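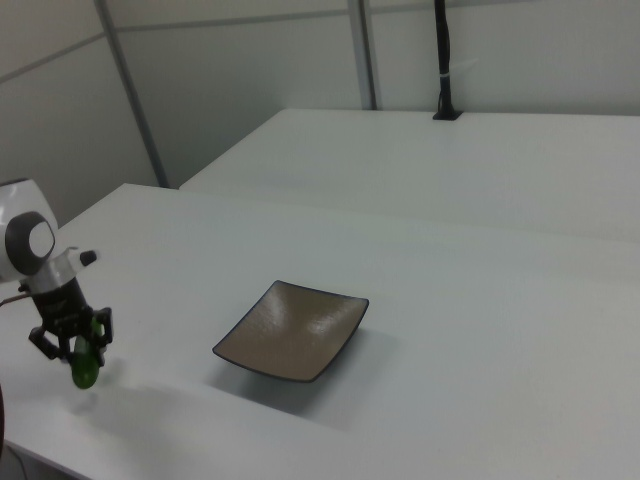 Students who move from a two-year college to a four-year one usually find out how many of their credits will count after they have already enrolled. The transfer director at Gevance State, who has worked in the registrar's office there for most of her career, thinks that order should be reversed, and she spent a long morning with me explaining how she would do it. People talk about a credit as if it were a solid object, she said, something you could grip and hold over a table like the shiny green thing in that robot's fingers, and then set down at the next school in the same condition. "It's a line on a transcript. Somebody at the new school has to read it and decide what it means."

At Gevance, that somebody is often a department chair with a stack of other work. She described a student who came from Isari Community College with 58 credits. All of them were accepted. Only 15 applied to requirements in her major, and the rest went in as general electives, a category she had already filled. "On paper we took everything. If you looked at our report to the state you would say this went great. She still had to take statistics again."

I asked why statistics was a problem, since it is one of the more standard courses a college offers. She said the Isari course had a different number and a different textbook, and that the psychology department wanted students to have used a particular software package. The student had used another one. "I can see the department's point. I can also see that she paid for that course twice."

The state has a common course numbering law, but it covers lower-division general education and little else. Majors are left to the campuses. The director said this was the compromise that got the bill passed, and she does not expect it to be reopened soon. What she wants in the meantime is a written decision on every credit before a student pays a deposit, including which requirement each course meets. Right now Gevance charges a $300 deposit for transfer students and sends the full evaluation in the first weeks of the term.

"You would not buy a car that way," she said, then took it back. "Well, maybe some people would. But we're asking them to quit a job or move, and we're telling them we'll get back to them on how long it takes."

Her office tried the early version last year with applicants from Isari and from Sakai Technical College. Staff evaluated transcripts at the point of admission for anyone who asked. It slowed down admission letters, which the enrollment office did not like, and some students who saw the results went elsewhere. She counts that as the program working. The enrollment office, she said, has a different view - and its view carries some weight in a year when headcount is down.

There is also the question of who does the evaluating. The university uses a database called Rerkik that stores past decisions on outside courses, so a class reviewed once does not have to be reviewed again. It works well when the entries are current. Many are not. A course at Sakai may have been rewritten since the last decision, and the entry will still say elective only. Fixing that takes a syllabus, and the director said getting a syllabus from a course taught by an adjunct who has since left can take until December.

She is wary of fixes that rely on software alone. A vendor offered to match course descriptions automatically, and in a trial it paired a welding course with a sculpture course. "The descriptions did sound alike," she said. She would sooner pay faculty a small stipend to review courses over the summer, when they have time to read.

I asked what a student sitting at a community college right now should do. She said to keep every syllabus, starting with the first class, and to ask the four-year school for its decisions in writing. She also said to ask the question a certain way. "Don't ask if it will transfer. Ask what requirement it fills in your major."

The trustees take up the deposit policy at their next meeting. The director has been asked to bring numbers from the early evaluation program, and she was still putting them together when we talked.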